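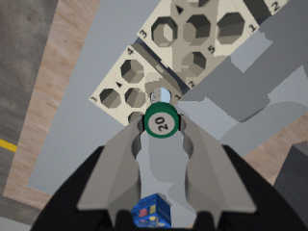 Looking after the peg cell: speaker notes
Itsuki Nomura, for the Monday maintenance session

Slide 1. Title

Say who I am and what I do. I look after the peg cell at Laing, both the real one and the simulated copy. Fredy Tello built the first version of the copy and I took it over from him. Most of today is about the gripper fingers, the pads, and how we keep the two cells in agreement with each other.

Questions are fine at any point. The talk runs forty minutes if nobody stops me.

Slide 2. What the cell does

One arm, one two-finger gripper, numbered round pieces and blocks with holes in them. The arm picks up a piece, takes it over to a block and puts it in a hole. We call the software that runs the job Trernora. You don't need to know how it plans anything for this talk. You only need to know that it trusts the numbers we give it. If the finger length in the settings file is wrong, it will go to the wrong place and be sure of itself the whole way.

Pause here. Ask who has opened the settings file. Last time it was two people.

Slide 3. The gripper, viewed from the wrist

This is the view we use for checks, looking out past the fingers toward the blocks. Point out the following with the laser.

The fingers are wide at the base and get narrow toward the tips. The scalloped notches on the inside edges face each other. When you fit a new pair, check that the notches line up. If one sits lower than the other, a finger is not fully home on its carrier.

The black pads are thin and they are right at the tips. All the contact with the piece is meant to be there. On the piece marked 20 you can see a pad on each side of the green. That is a good grip to compare yours against.

Mention that the left finger tip covers part of one of the holes in the near block from this angle. People ask whether the camera should be moved. We tried it in July and lost the view of the pads, so it went back.

Slide 4. Daily check, before the first run

Read the list out, then go back over the second item.

Open and close the gripper with nothing in it. Listen for a click near full open.
Look at both pads from the side. A lifted corner means the pad comes off today.
Wipe the pads with a dry cloth. No solvent.
Run the arm to the check pose and compare the view with the stored one.
Write the result on the sheet, including when everything is fine.

On the second item: a lifted corner looks like nothing. Naa Alhassan found one with a strip of paper. She slid it down between the pad and the finger and it went in. We now keep paper strips in the drawer under the controller. Use them.

Slide 5. Changing the pads

We change pads every 500 grips in heavy use, or when a check fails. Trernora keeps the grip count. Reset it when you change the pads and at no other time.

Steps, slowly, because this is the part people write down:

Put the arm in the service pose and press the hold button on the pendant.
Open the gripper fully.
Peel the old pad from the base end toward the tip. Pulling from the tip tears it and leaves glue.
Clean the finger face with the wipes in the blue packet and let it stand for 2 minutes.
Set the new pad against the edge of the finger and press from the middle outward.
Close the gripper on the setting block at low force and leave it for 17 minutes.
Do the other finger's pad in the same session, even if it looks good.

Somebody will ask about the 17. Shahram Azimi tested a range of times and that was the shortest one where the pads stayed put through a full day. His sheet is in the Setari folder if you want to see it.

Never change a single pad. A new pad is thicker than a worn one, and the piece ends up off center by the difference. It is a small amount, but the piece has to go into a hole.

Slide 6. Changing a finger

Much less common. We have done it when a finger was chipped and once when a screw thread was stripped.

Two screws per finger. Loosen both before you take either one out. The finger lifts straight away from the carrier. There is a locating pin that can come out with it, and if it does, it goes back into the carrier before the new finger goes on.

Tighten the screws in turns, a bit on one and then a bit on the other. Use the short torque driver with the yellow tape on the handle. The long one is for the wrist flange and will strip these threads, as I found out.

After a finger change, measure the tip position again. The routine for that is called Nirnutska in the menu. It takes a while and it wants the table clear, so plan for it. Do not copy the values from the old finger, even if the new one came out of the same bag.

Slide 7. Keeping the simulated cell in step

This is the part that gets skipped. When something changes on the real cell, the copy has to change too. Otherwise we test a program on a cell that doesn't exist.

Things that have to match:

Finger shape and length.
Pad thickness.
Where the blocks sit and which way they are turned.
The characters printed on the blocks and the pieces.
The closing force and the width at which the gripper reports a grip.

Go back to slide 3 for a moment. The near block has a 4, a 3 and a 1 printed at its corners, and an arrow. Those marks are how you tell which way the block is turned. With an arrow and the numbers you can settle it from one look. If the block on the real table is turned and the one in the copy is not, the program will run perfectly in the copy and then push a piece into solid material.

We did that. The pad on one side came off and we lost the afternoon. The fix took 60 seconds once Niall Gunn noticed the arrow.

The shadows in the copy have stepped edges and that is fine. The shadow setting is low to keep the run speed up. Don't report it as a fault. Do report a shadow that lands in the wrong place, as it usually means a lamp or a block has been moved in the file.

Slide 8. Faults and what to try first

Talk through these in order of how often they come up.

Piece turns in the grip. Check for dust on the pads first, then closing force. The label on top makes this easy to see, as the number shows you how far the piece has rotated. Compare the angle at pickup with the angle at the block. A number that starts out on a slant is no problem. A number that changes its slant on the way is.

Piece tips forward. Usually one pad higher than the other. Take both off and start again.

Gripper says it has a piece and it doesn't. The grip width is set too small, or there is glue on a finger face. Close it empty and read the width on the pendant.

Gripper says it has nothing and it does. Same setting, other direction. Worn pads will also do it.

Piece catches on the edge of the hole. Don't raise the force. Stop, back out, and check the block position. If the block is right, run the tip measurement. Nearly every time I have seen this, it was one of those two.

Arm stops short of the block with no message. Restart the Trernora service and look at the log. If it happens twice, call me or Fredy.

Slide 9. What to write down

The sheet has five columns and people fill in three. Please fill in the grip count and the finger serial number as well. When a pad fails early, those are the two things I need, and I can't get them back afterward.

For changes to the copy, write the reason in the change note. "Updated block" doesn't help me. "Far block turned to match table, arrow checked" does.

Show the page from the old binder if there is time. Skip it if we are past the half hour.

Slide 10. Open items

A hard stop for the finger carriers so that a finger can't be screwed down half seated. Shahram has a drawing.

A warning in the copy when its finger values are older than the last finger change. Fredy says it is a small job. No date yet.

Spare pads. We are down to the last box. Naa has the order number, and she needs a second signature for it.

Slide 11. Hands-on

Move everyone to the cell. Groups of three at most, or the people at the back can't see the tips. Each person changes one pair of pads on the bench fingers, not the ones on the arm. Niall has the setting block and the wipes.

The paper strips go round first. Let each person find the bad corner on the practice finger before I say which one it is.

Collect the torque drivers at the end and count them back into the drawer.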